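Kastside Guest House - Linen and Laundry Room Checklist, with Comments

Spring round, March. Covers the laundry room, the linen closets on both floors and the bedding in all 12 guest rooms. Please read the comments as you go, even if you did the fall round and feel you know it by heart. I have changed a few things, and I do tend to tuck the changes into the comments.

1. Dryer lint screens cleaned before first load
OK. Both were clear when I came in, and I was so pleased I went and told the kitchen. Please keep it up!

2. Dryer vent hose free of kinks, outside flap opens fully
Needs attention. The hose on the left dryer has been squashed against the wall again. Pull the machine forward a hand's width and it straightens right out. The flap outside is fine.

3. Washer hoses and taps, no drips
OK. I ran my hand along every joint, and then did it again after a full cycle because I am like that.

4. Detergent and bleach on the low shelf, lids on, labels facing out
Partly. The Pladik stain remover was up on the top shelf with its lid half turned. It belongs low down, where it can't tip onto anyone reaching for it.

5. Floor dry, drain cover in place
OK. The new mat is a great improvement on the old one, which curled up at the corners and caught my shoe every single time.

6. Pillowcases and sheets checked for thin spots, stains and open seams
Mostly OK. Hold plain sheets up to the window, one layer at a time, and you will see the thin places right away. Prints are harder, so I go over those with my fingers, slowly, along the seams first and then across the middle. A busy pattern can hide a small stain for months - I speak from experience with the old flowered set.
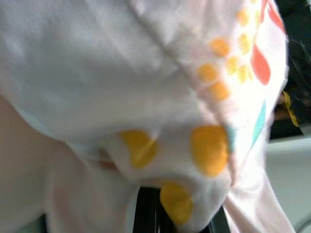

Item 6: printed fabric, white with yellow dots. Open out the folds before checking.

Anything that fails goes in the rag bin, and please cut it in half before you drop it in. Last fall a torn sheet found its way back onto a shelf and from there onto a bed, and the guest was very kind about it, but I would like to spare us all a second time.

7. Spare blankets aired and folded
OK upstairs. Downstairs they smell a little of closet, so I have left the door ajar and asked for a dry day to hang them out.

8. Closet shelves secure, heavy items at waist height or lower
Needs attention. One bracket in the downstairs closet wobbles. I have moved the quilts to the floor shelf until it is fixed, so please don't put them back, however tidy it would look.

9. Linen count against the book
Book says 315 pieces, and I made it 315 on my second try. My first try came out differently, and we will say no more about it.

10. Iron and board
Iron OK, cord sound along its full length. The board cover is scorched near the wide end and a new one is on order from Flelance, order 1054.

11. Fire extinguisher and exit
OK. Gauge in the green, tag current, door opens easily. Laundry carts were parked a bit close to the door at 9 a.m., so I rolled them back behind the yellow line.

To do before the next round: left dryer hose, stain remover shelf, closet bracket, board cover. Initial each one on the sheet by the door when it is done.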